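Ticket 187 - Blocks table: glare + side wall color
Status: open, waiting on paint
Opened by: Dalia Grigaitė
Site: Drenthorpe, back room

July 28, 2025

DG: Two complaints on the blocks table. First, glare off the tabletop when the ceiling lights are all on. Second, Gunārs thinks the left wall dried a different shade from the other two. I don't see it. He does. Logging it anyway.

TK: Checked lights. Two of the ceiling tubes are newer and a lot whiter. Swapped one for an old one from the store room, glare better at the front, same at the back. Not fixed.

WM: Wiped top w/ damp cloth, then dry. Do NOT use the spray from under the sink, it leaves a film and thats half the glare imo. Bottle moved to the top shelf.

DG: Tried with blocks out in the middle as usual. Fine from the front. From the door side you still get the shine. 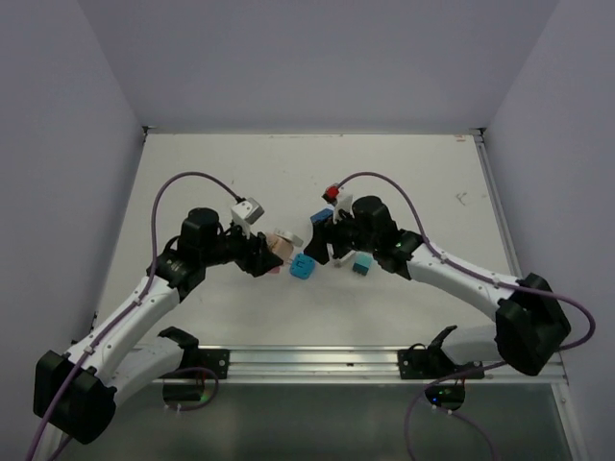
Blocks table, off-white top, grey-lavender walls. Parts in the middle.

GM: Walls look the same there, ok. In person with the door open the left one goes more blue. Might be daylight from the hall. Can someone check after dark?

TK: Checked after dark, door shut. All three match. Door open, hall light on, left one shifts a bit. So it's the hall light and not the paint. Wouldn't repaint for that.

GM: Fine, drop the color part. But there's a scuff low down on the outside of the right wall, needs touch up anyway.

WM: Leftover tin is dried out, lid wasnt on properly. Ordered a small one from Fleltholm, order no. 700. They say same mix as last time. Will test a patch on the outside first.

DG: Also for whoever sets up: loose blocks go back in the tub at the end of the day please, not left in the corners. Found two behind the back wall when I was looking at the paint.

TK: Glare, next try: matte sheet over one of the tubes. Got some left from the Uibo job. Will cut it tomorrow if the ladder is back.

Color: closed, no fault
Glare: open, TK
Scuff: open, WM, waiting on tin
Related: ticket 192 (hall light switch sticks)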